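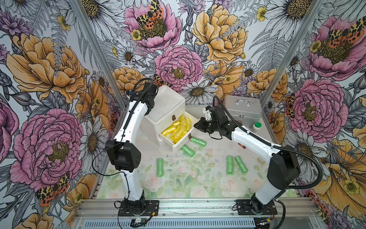 FEATURES | CAR CULTURE

The Long Way Back for the Nidell Coupe

Nov 24, 2025

The Nidell coupe was never a common car. The factory at Pridonham built 1,641 of them before the line closed, and most went to buyers who wanted something small that could still pull a trailer. Rust took a good share of those. The owners' register now lists 422 cars, and up to half of them do not run.

Prices stayed low for years. A complete car with a tired engine could be had for less than a decent used pickup, and people bought them for parts. That started to change when Ballodari, a small trim and panel shop, began making new door skins and floor sections. Before that, anyone fixing a Nidell had to cut good metal out of a bad car.

The engine is the easy part. It is a plain four-cylinder with a cast iron block, and the gaskets are shared with a farm pump that is still sold. The gearbox is harder. The Bošković five-speed, fitted only in the last 7 months of production, has a weak third gear and no new spares. Owners who have one tend to drive it gently and keep a second on the shelf.

Driving a sorted car is pleasant enough. The steering is heavy at parking speed and light everywhere else. The seats are flat. Wind noise comes in over the driver's window at highway speed, and new seals help a little – not much.

The register holds its main meet in July, on the old test road outside Pridonham. Last summer's entry included five cars that had been off the road for decades. One of them, a gray coupe with its original plates, drove home with a slipping clutch and is now back on stands.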